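Washing and folding fleecy throws without flattening the pile

July is when I go through the bedding. The heavy things come off the beds, get washed, get dried properly and go into the cupboard until the nights turn cold again. Most of it is routine. Cotton covers are washed hot and folded flat, and they look the same every year. The fluffy throws are the part that took me several seasons to get right, so these are my current settings and folding notes.

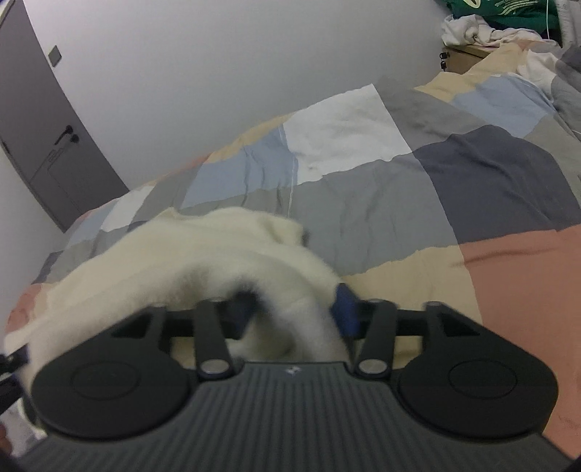 The pile on a plush throw is usually polyester, and polyester softens with heat well before it shows any visible damage. A throw that has been through a hot dryer once will feel slightly coarse at the tips of the fibers. After a second or third hot cycle the tips have curled into each other and no amount of brushing brings them back. I ruined a gray one this way. It was a Sodier, bought in a sale, and it went from soft to something like a bath mat in one winter.

Washing

I shake the throw outdoors first. Hair and lint that go into the drum with it come out embedded near the backing, and they are much harder to remove at that point.

It goes in alone or with another throw of the same color. Towels shed, and anything with a zipper catches. Cold water, gentle cycle, slow spin. I use liquid detergent at half the dose on the bottle. Powder leaves residue in a deep pile if the water is cold, and the residue feels like stiffness, which people then try to cure with fabric softener. Softener coats the fibers and makes the throw go limp. Leave it out.

An extra rinse is worth the time. My machine is a Drivton front loader and its gentle program is 9 minutes longer with the rinse added. The manual lists this under a symbol that looks like a bucket with a plus in it, and I had owned the machine for a long while before I looked it up.

Marleny Valderrama wrote in after my last bedding post to say she puts a cup of white vinegar in the rinse drawer. I tried it on two throws. I could not feel a difference from the plain extra rinse, but our water is soft and hers is hard, so that test may not say much.

Drying

Air drying works if there is space to lay the throw across more than one line. Hung from a single line, the wet weight sits on one crease and the pile there dries pressed flat. I spread it over the full width of the rack, turn it once when the top feels dry, and shake it hard both times. The shaking does more for the pile than any brush.

If I have to use the dryer, it is on the no-heat setting, 60 minutes, with two clean tennis balls. Then I take it out, shake it, and finish on the rack. A throw that feels dry on the surface is often still damp at the backing. Pinch it between finger and thumb at a corner seam. If the seam is cool, it needs longer.

For brushing I use a soft pet brush, working in one direction first and then against it, with very little pressure. Only matted patches need it.

Folding

The bed is the right place for this. A table is too narrow for a large throw, and the floor puts back everything the wash removed. I make the bed first with the duvet pulled smooth, because any ridge underneath transfers to the fold and you end up chasing a crooked edge.

Ours is a patchwork cover in muted colors, pinks and blues and grays, and the panels have irregular edges, so they are no help for lining anything up. On a striped or checked cover you can fold to the pattern. On this one I fold to the long side of the mattress.

The sequence I use:

Lay the throw pile side down and pull the corners out until the backing is flat.
Fold in thirds lengthwise. Halves give a harder crease in the center.
Smooth from the middle outward with the flat of the hand, lightly.
Roll from one short end, loosely. Stop if the roll starts to feel firm.
Tie once with a wide cotton strip. Elastic leaves a ring in the pile.

For a throw that is in use and will only sit at the foot of the bed, skip the roll and fold the thirds over once more. White pile shows dust along the fold first, so I change the fold position whenever I make the bed with clean sheets.

Storage

Vacuum bags are out for anything with a pile. I stored a throw in one for a single summer and the compression lines were still there the following spring, after washing. Breathable cotton bags are better, and an old pillowcase is as good as anything sold for the purpose. Mine are Gendenlow bags, the 162 liter size, and each takes 3 rolled throws side by side with nothing on top. They are larger than I needed. The zipper pull on one has already broken and been replaced with a paper clip.

I don't put lavender in with them. It does no harm, but the oil can mark white fabric if the sachet leaks. A cedar block in the cupboard itself – on the shelf, away from the cloth – keeps the smell fresh enough.

Labels go on the outside of the bag, with the contents and the month. I used to write the color as well until I found I had labeled two bags "light" with no further detail.

Still open

I have not found a good way to deal with static. It builds up when the throw is folded on a dry day and the pile then picks up every loose thread in the room. A damp hand passed over the backing helps for a few minutes. Hortensia Echeverri suggested a metal coat hanger run along the surface before folding, and I will try that on the next batch. The Prins throw from the spare room is still on the rack, so it can be the first.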